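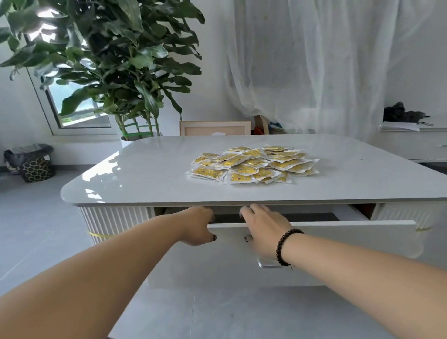
Filed under: Tables & Storage > Drawers > Closed tickets
Print this ticket | E-mail this ticket

Ticket 201 – Drawer on Welldale table won't close with packets inside
Opened by: Adjoa Aryee
Handled by: Han-gyeol Kang, Giston support
Opened: 3 Mar 2023
Status: Closed

Adjoa Aryee wrote:
We keep the small yellow packets in the drawer under the tabletop. When the drawer is empty it runs fine. With packets in, it stops before it is shut and I have to pull it back out and press them down. The yellow tape on the ribbed base is still on from delivery. Does that matter?

Han-gyeol Kang replied:
The tape is outside the runners and won't affect the drawer. Leave it or peel it off. Please take everything out, push the drawer in and tell me if it sits flush. Then put back one row only, side by side, and try again.

Adjoa Aryee wrote:
Empty, it sits flush. One row also closes. The trouble starts with the second layer. Some of the wrappers have a loose flap of film and I think that is what catches.
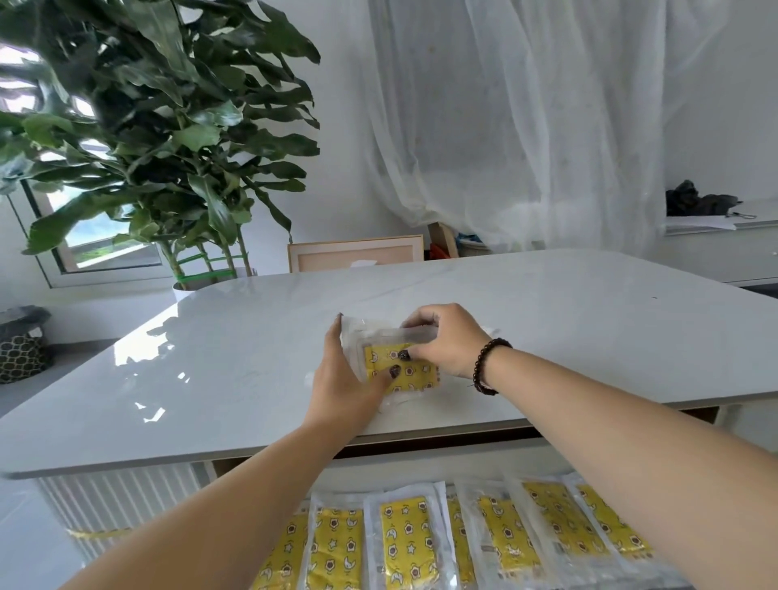 Yellow packet in its clear wrapper, with more in a row below the table edge.

Han-gyeol Kang replied:
That fits. The gap under the top is narrow, and film that stands up will fold back against it. Three things to try:
- Fold the flap under before the packet goes in.
- Lay packets flat, printed side up.
- Keep the stack below the top edge of the drawer front.

Dzifa Alhassan (same household) wrote:
Did this with Adjoa. We put the pile on the table and went through it packet by packet.
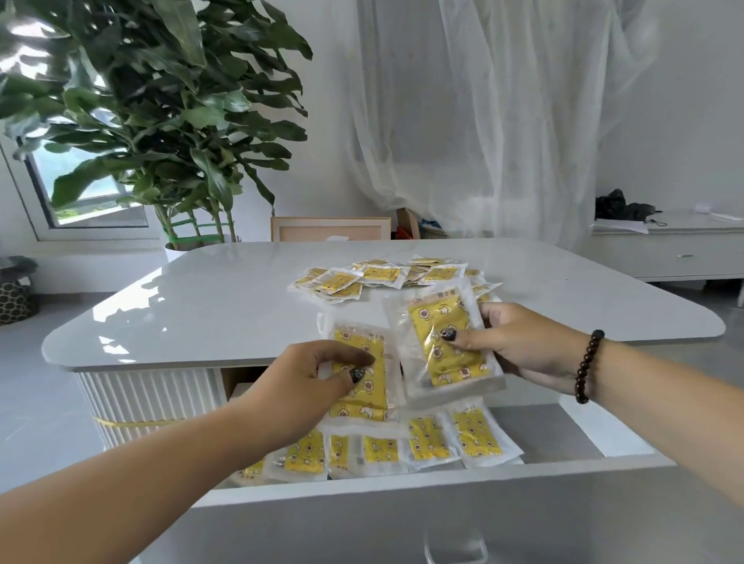 The ones with torn wrappers went into a separate bag. Zuweira wanted to stand them on edge to fit more, but they tip over when the drawer moves – flat is better. It closed on the first try and has closed every time since.

Han-gyeol Kang replied:
Good. No part needed, then. I will close this in 3 days if there is nothing else.

Adjoa Aryee wrote:
Nothing else. Please close.

Contact Giston support | Copyright Giston | Back to top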